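Lestton Reading Rooms
Care of Books at Home: Guidance for Members
Revised 4/28/25

Members regularly ask the Reading Rooms how they should look after books kept at home, in particular older paperbacks, club editions and large print volumes bought second-hand. The following guidance has been prepared by the Collections Office under the direction of Thịnh Bùi, and replaces the leaflet previously available at the front desk. It concerns ordinary household books. Members who own items of substantial age or value should seek advice from a qualified conservator before attempting any treatment.

Where to keep books

Books last longest in rooms that are lived in. Lofts become very hot in August and very cold in winter, and cellars and garages are seldom dry enough for paper. A bedroom or sitting room, away from radiators and out of direct sun, will serve most households well.

Shelves should not be placed against an outside wall if this can be avoided. Where no other wall is available, leave a gap behind the books so that air can move. Bathrooms and kitchens are unsuitable for anything other than books in daily use, and cookery books kept near a hob should be wiped regularly, as grease attracts dust and the two together are difficult to remove.

Sunlight fades spines within a few seasons. Red and purple cloth fades first, and the yellow jackets used by several crime publishers will turn a pale cream. Blinds or lined curtains are sufficient protection.

Arranging the shelf

Books of similar height should stand together. A tall book beside a short one is left without support along its upper edge, and its boards will in time bow outwards. Volumes should be upright and firm, but it should be possible to remove any one of them without its neighbours moving. A row that leans will twist the spines of every book in it.

Very large or heavy books should lie flat, in piles of no more than five. Paperbacks may be kept two rows deep where space is limited, although the rear row should be brought forward and dusted at least once a year.

To take a book from the shelf, push back the volumes on either side and grip it by the middle of the spine. Do not hook a finger over the top. The cap of the spine is the first part to tear, and it is also one of the more troublesome repairs.

Supports and bookends

Any row that does not fill its shelf requires a support at the open end. The support should be at least half the height of the tallest book and heavy enough that it does not slide. Thin metal bookends are acceptable for light paperbacks, but care must be taken that pages are not pushed on to the metal plate when a book is returned, as this will crease or cut them.

Solid wood makes a good support for heavier rows. Offcuts may be used if they are sanded smooth on all faces and left for some weeks before use, as newly cut timber can give off vapours that discolour paper. A piece of felt fixed underneath will protect the shelf. Unfinished wood should not touch a pale cloth binding, and a sheet of acid-free card placed between the two is adequate.
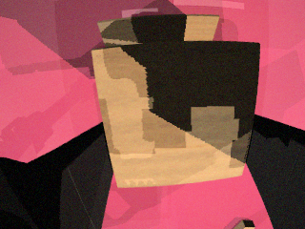 Varnished or painted supports must be completely dry before they are placed beside books. Paint which seems dry to the touch may still hold to a dust jacket under pressure, and the jacket cannot then be removed without damage. Members are advised to allow a full month.

Dusting and surface cleaning

Dust should be removed from the top edge before a book is opened, so that it does not fall between the pages. Hold the book firmly closed with the spine slightly raised, and brush away from the spine with a soft, dry brush. A clean shaving brush is suitable. Vacuum cleaners may be used on empty shelves but should not be applied directly to books.

Shelves should be wiped with a barely damp cloth and left to dry before the books are put back. Spray polish is not recommended, as the residue passes to the lower edges of the bindings.

Pencil marks may be reduced with a soft white eraser, worked in one direction from the inner margin outwards. Ink should be left alone. Household bleaches and stain removers will weaken the paper and usually leave a ring larger than the original mark.

Laminated paperback covers may be wiped with a soft cloth that has been dampened and well wrung out. Uncoated covers should be cleaned dry.

Price stickers and labels

Second-hand books often carry several labels, one above another. Gentle warmth from a hairdryer on its lowest setting will soften most modern adhesives. Lift one corner with a fingernail or a piece of stiff card and peel back slowly, keeping the label almost flat against the cover. Any stickiness that remains can be rolled away with a clean fingertip. Lighter fluid should not be used on books at home.

Members are asked not to remove library stamps, gift inscriptions or the labels of former booksellers. These form part of the history of the copy and are of interest to later readers. Bookplates in particular should be left in place, even where the name is not known.

Odours

A musty smell generally shows that a book has at some time been stored in damp conditions. If there is no visible mould, the following method may be tried. Place an open tray of bicarbonate of soda at the bottom of a lidded plastic box. Stand the book on a rack above it, with the pages slightly fanned, and close the lid. Inspect it every few days. A noticeable improvement may be expected after 15 days, although books formerly kept in smokers' households may need considerably longer.

The powder must not touch the book. Scented sheets and perfumed sachets cover one smell with another and may leave oily marks, and the Collections Office does not recommend them.

Wet books and mould

A book that has been splashed should be blotted at once with plain white kitchen paper. Patterned paper may transfer its colour. Stand the book on its end, slightly open, in a current of cool air, and turn it from time to time. When it is nearly dry, close it and place it under a moderate weight between two clean boards.

If a book is thoroughly soaked and cannot be dealt with immediately, wrap it loosely in greaseproof paper and place it in a freezer. This prevents mould from forming and allows the work to be done at a convenient time. Glossy illustrated books should receive attention first, as their pages will bond together on drying.

Where mould is present, the book should be sealed in a bag and kept apart from all others. Members with asthma or similar conditions should not handle it. Once the book is dry, the growth may be brushed off out of doors, wearing a mask and gloves. Mouldy books should not be brought to the Reading Rooms or placed in the returns box.

Small repairs

Household adhesive tape should never be used on paper. It turns brown, the adhesive spreads into the page and the carrier eventually falls away, leaving a stain that is permanent for practical purposes. Small tears may be mended with a narrow strip of fine repair tissue and wheat starch paste, applied sparingly and dried under a weight between sheets of greaseproof paper.

A single loose page in a paperback may be tipped in with a thin line of PVA adhesive along its inner edge, no wider than a matchstick. Align the page carefully at head and foot before closing the book. If several pages have come away, the binding itself has failed and further gluing at home will make a proper repair more difficult.

Bjarke Mogensen leads the repair bench and is able to advise members on whether a book is worth rebinding. In many cases a replacement copy will cost less than the work, particularly for popular detective fiction, which was printed in great numbers and remains easy to find.

Keeping a list

Members with larger collections may wish to keep a simple written list giving author, title, publisher, year of publication and the shelf on which the book is kept. Where several editions of the same title are held, the place of printing and the format should be added, as the year alone is often not enough to tell one from another. A card index is sufficient for up to 1000 volumes. The list should be kept in a different room from the books, and a copy lodged elsewhere for insurance purposes.

Lent books should be entered with the borrower's name and the date of the loan.

Further copies of this guidance may be requested at the enquiry desk. Small quantities of repair tissue and acid-free card are available to members at cost price.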